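Dekmont Tabletop Pole – Owner's Guide
Section 3: Setting Up the Pole and Collar
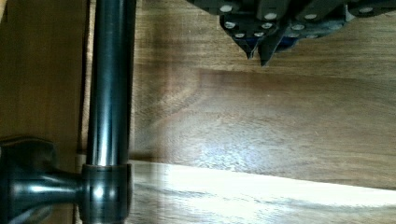
Fig. 3. Black pole with its collar, short side arm and lobed knob, at a wooden tabletop.

By now you should have everything out of the box and checked against the parts list in Section 2. If you haven't, please go back and do that first, and we'll wait for you. Setting up the pole is a pleasant job and you can take it as slowly as you like. All you need is a soft cloth, a clear stretch of table, and the flat key from the small parts bag (marked 1381 on the handle).

These steps cover the standard 82 cm pole. If you bought the short pole, everything goes together in the same order, but skip step 9.

Choosing the spot

1. Look over the table before you lift anything onto it. The pole base grips the edge of the top, so you want a solid, straight edge with no molding or drawer directly underneath. The base will take a top up to 46 mm thick.

2. Wipe the wood, top and underside, where the base will sit. Crumbs and grit are the usual cause of little dents in a nice table. If you have recently oiled or waxed the surface, let it cure fully, or the pads will creep.

3. Set one protective pad on top of the table and one below. The pads go ribbed side toward the metal.

Note: Very soft wood, pine especially, can mark even with the pads in place. A scrap of thick felt or a thin offcut of board under each pad spreads the load nicely.

Standing the pole

4. Slide the base over the edge as far as it will go and turn the underside screw by hand until it just touches the lower pad.

5. Lower the pole into the base with the plain end down. You will feel it settle into the socket – give it a small turn left and right to be sure it has gone all the way.

6. Tighten the underside screw with the flat key, a half turn at a time. Stop when the base no longer shifts under firm hand pressure. More than that does no good and is hard on the table.

Caution: Keep one hand on the pole until step 6 is done. It is heavier than it looks and the gloss finish is easy to scratch if it goes over.

Fitting the collar

7. Turn the knob on the collar counterclockwise until it feels free. There is no need to take it out altogether. If it does come out, the small washer comes with it, so look on the floor before you look anywhere else!

8. Slip the collar over the top of the pole, rim side up, and let it travel down gently to where you want it. Never let it drop. The inner sleeve is a close fit, and a sudden stop can nick it.

9. Leave at least 10 cm of bare pole above the collar. You will be glad of the room when you come to fit anything from Section 4.

10. Swing the side arm around so the knob faces a direction your hand can reach comfortably. Most people like it pointing away from where they work, which keeps sleeves and cables from catching on it.

11. Tighten the knob clockwise. The lobes are there to give your fingers a good hold, so hand-tight is plenty, and pliers or a wrench will only chew them up.

12. Press down on the collar with your palm. If it slides, back the knob off, wipe the pole with the dry cloth and tighten again. A light film from the factory wrapping is sometimes left on a new pole.

Moving the collar later

Take off anything attached to the collar before you loosen the knob. Support the collar from below with one hand, turn the knob with the other, and move it a little at a time. Fingers go under the collar and off to the side, please, and well clear of the base.

Looking after the finish

A glossy black pole shows every fingerprint, and we won't pretend otherwise. A barely damp cloth followed by a dry one brings it back nicely. Leave out scouring powder, furniture polish and anything with alcohol in it. Polish is the worst of them, as it makes the pole slick and the collar will slowly work its way down over the following weeks.

Check the underside screw after the first few days and again when the seasons change. Wooden tops swell and shrink with the weather, and a base that was snug in July may want another quarter turn by December.

If the knob turns and turns without tightening, the washer from step 7 is probably missing. Spares are in the small parts bag, taped inside the fold. Should the bag have gone out with the packaging (it happens more often than you'd think), write to Eftychia Karras at the Dekmont parts desk, mention the number on your flat key, and she will put another in the mail.

Continue to Section 4: Attaching Arms and Shelves.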